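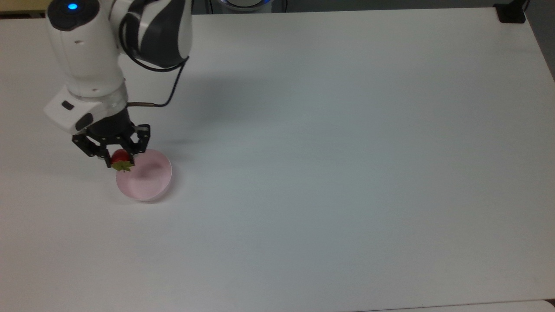
Strawberry over the pink bowl, table cleared for the run.

House rules for the small arm
Posted in July by Ieuan Rosser

I have been asked a few times for the written rules we use when we run the arm on soft fruit, so I am putting them up. They are the rules for one bench in one shop. We started with a single page borrowed from a packing line at Plosel, threw out half of it, and added to it whenever something went wrong. The current version is the one taped inside the cabinet door.

First, the table. Only the things the task needs are allowed on it. For the strawberry task that means the fruit and the bowl. Coffee, tape, hex keys and phones go on the cart. We used to allow a "parking corner" for tools, and the corner kept getting bigger. One afternoon the arm pushed a roll of tape off the far edge and the operator reached for it while the arm was moving. He was fine. The corner was gone by the next morning.

Second, hands. When the arm is live, hands stay off the table. If the fruit needs to be moved, you pause, you say "paused" out loud, and you wait for the other person to say it back. It feels silly for the first 20 runs and then you stop noticing. The person at the keyboard doesn't resume until both people have said "clear." If you are working alone, you don't run at full speed, and you don't run at all after 6 p.m., when the building empties out.

Third, cables. Any cable that runs outside the arm gets looked at before the first run of the day. Move the arm slowly to each end of its range and watch the loop. It should have enough slack that it never pulls tight and not so much that it can catch on the fingers. Check the connector with your fingers while the power is off. We had 2 failures last year that looked like gripper faults and were both a connector that had worked its way out. I spent most of a day in the settings before I thought to push on it.

Fourth, force. Grip force is set per item and written on the sheet. For strawberries we run low and accept some drops. Kumsa, who supplied our first set of finger pads, had us starting much higher, and the berries came out with flat sides. Don't raise the number because the last three berries fell. Write down the drops, finish the batch, and change it between batches. If you change it in the middle, the whole batch is marked as practice and doesn't count toward anything.

Fifth, height. Let go low. The release point should be just over the bowl, close enough that the fruit settles in and doesn't bounce. A shallow bowl makes this easier to get right than a deep one, and it makes mistakes easier to see too. We tried the deep tubs from Closen and I didn't like not being able to see what was happening at the bottom.

Sixth, food. Fruit that has been in the gripper is not food anymore. It goes in the compost at the end of the session. I know it looks perfectly good. The gripper has grease in it and the pads touch everything, and we have no business claiming it is clean. If we ever do a job where the fruit gets eaten, that will be a different gripper, different pads and a different set of rules. Wipe the table between batches even when it looks fine. Juice dries clear on white and you only find it when the next berry sticks.

Seventh, the log. Every run gets a line: item, force, speed setting, who was on the keyboard, what happened. "OK" is an acceptable entry. A blank is not. We passed line 3133 this month, and I still go back to the early ones when something odd comes up. Poron (our name for the logging script) fills in the time and the settings by itself, so the only part left to a person is the last column.

On speed, we cap it at 70 percent of what the controller allows, and new people start well below that. I have had arguments about this. Going faster saved us a little on each pick and made the drops harder to understand, so the cap stayed.

The part I am still unsure of is training. Right now a new operator watches for a morning, then runs with someone beside them until that person is happy. I would like something firmer than "happy" and haven't come up with it. If your shop has a sign-off sheet you are willing to share, please send it over and I'll post what we end up using.

Contact Ieuan | Copyright Ieuan Rosser, all rights reserved | Back to top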